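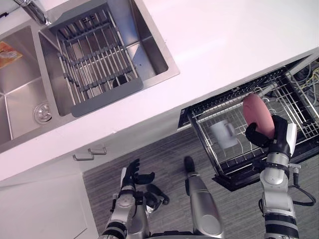

Filed under: About Wovora / Who we are and what we do

October 21, 2025

About us

Wovora looks after kitchens. Washing up, dishwashers, sinks, racks, worktops, cupboards put back the way you left them. Homes mostly, also holiday lets, a few office kitchens, the odd village hall. Based in Ladgate, above the old Naylor dairy, going since 2000.

We don't do bathrooms. We don't do ovens on their own (we'll do one as part of a full kitchen). People ask about carpets. No, sorry.

How it started

One kitchen, one van, and a holiday let on Ladgate Hill with changeovers that never quite worked. The cleaners had three hours for the whole place and the kitchen always came last. Guests would arrive to a full dishwasher and a drawer of forks that still had egg on. The owner asked if somebody could do just the kitchen, and do it properly. So we did just the kitchen. Then the house next door wanted the same, then the flats by the river.

Last year we did 949 visits. Some of those were ten minutes to empty a machine and wipe down, some were a whole day with every cupboard out on the floor.

What a visit looks like

Sink first. Always. You can't do anything in a kitchen with a full sink, so whatever's in it gets sorted, rinsed if it needs it, and moved. Packets and cloths out of the basin - they hide the plughole and then they go down it. Drain covers lifted and cleaned underneath. If you've got a double sink we keep one side clear for filling and use the other for draining, and we'll ask which way round you like it.

Then the dishwasher. Anything clean comes out and goes away before anything dirty goes in, even if it's only two mugs. Filter out and rinsed. Racks pulled right out on their runners and checked for bits caught in the tines, particularly the small teaspoons and those plastic tags off bread bags. We look at the bottom of the machine as well. Amazing what lives there.

Loading. Everyone has views. Ours are:

Plates facing the middle, big ones at the back.
Bowls tilted, never flat.
Sharp knives by hand, dried, straight back in the block.
Nothing that stops the arm spinning. Turn it with a finger before you shut the door.
No wood. Please.
If you have to push it, it's full.

After that the worktops, top to bottom, everything lifted and wiped under. Handles on drawers and doors, which get missed more than anything else in the room. Floor last, with the dishwasher shut, so nobody goes over it backwards.
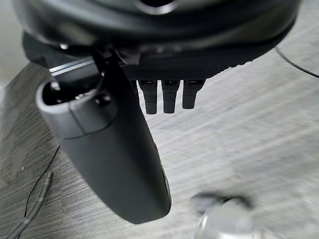
Carys Lowther
Kitchens manager, Wovora

I get the job of writing this page, so a bit from me on the stuff people ring up to ask.

Draining racks. We get more questions on these than on the dishwashers. The kind with metal rods that sits down inside the sink is a good thing to have, it saves the worktop and the water goes where it should. But it wants lifting out and washing underneath every few days. Limescale gets in where the rods meet the end pieces. Old toothbrush, white vinegar, leave it a bit, rinse. Don't leave it soaking overnight, some of them spot.

Stainless steel sinks. Go with the grain, soft cloth, ordinary washing up liquid. Dry it after. That's most of it. Water here is hard as nails and a sink left wet in Ladgate will be grey by the weekend. Wire wool is banned in our vans.

White worktops. Lovely until somebody makes a curry. Wipe turmeric up straight away, then bicarb paste if it's left a mark. Same for beetroot, same for tea. We carry the paste with us made up in tubs.

Drawer dishwashers. More of these about than there used to be. They're shallower than people expect so the big plates want checking before you slide it shut. Slide it, don't shove it. And don't lean on it when it's open!

Our kit

We bring our own cloths, brushes, tubs, drying mats and the Jemel. The Jemel is our crate system - stacking crates with dividers that we had made for full cupboard clear-outs. Everything from one cupboard goes in one crate, the crate gets the cupboard's label, and it all goes back on the same shelf in the same order. Sounds fussy. Saves an hour of you looking for the colander. There are roughly 355 of them in the store now, and every one has a chip out of the corner.

We'll use your products if you'd prefer. Leave them on the side with a note. If it's a rented place we need to know about the worktop, some surfaces dont like lemon.

Who we work for

Families with new babies. People just home from hospital, or with a wrist in plaster. Landlords between tenants. Letting agents, on account. People who've simply had enough of it for one month and would like to walk into a clean kitchen. All fine, we don't ask.

We cover Ladgate and the villages out as far as the reservoir. Further by arrangement, there's a mileage charge and we'll tell you what it is before we set off.

What we're like

Quick. Fairly quiet. Shoes off, or covers on if your floor's pale. We don't rearrange things unless you ask us to, even when the saucepans are in a silly place. If we break something we tell you the same day and replace it. It happens - glasses mainly, and once a gravy boat that we still feel bad about.

Same team each time if we can manage it. You get to know where a household keeps its tea towels and it makes the whole thing faster.

Training

New starters get a fortnight in the practice kitchen downstairs before they go out. Sink, machine, cupboards, again and again untill it's second nature. They load the same dishwasher several ways and look at what comes out clean. Then out with a senior for a month, then on their own.

We're taking on at the moment, part time, school hours possible. No experience needed but you have to not mind wet hands. Driving licence handy.

Booking

Ring the office in the morning or fill in the form, we answer both. Have ready: what sort of dishwasher you've got, single or double sink, how many cupboards if it's a clear-out, and where we can park. Photos are useful. Short notice is possible most weeks, less so in the school holidays when the lets are all changing over.

Keys kept in the safe at the office, tagged with a number, never an address.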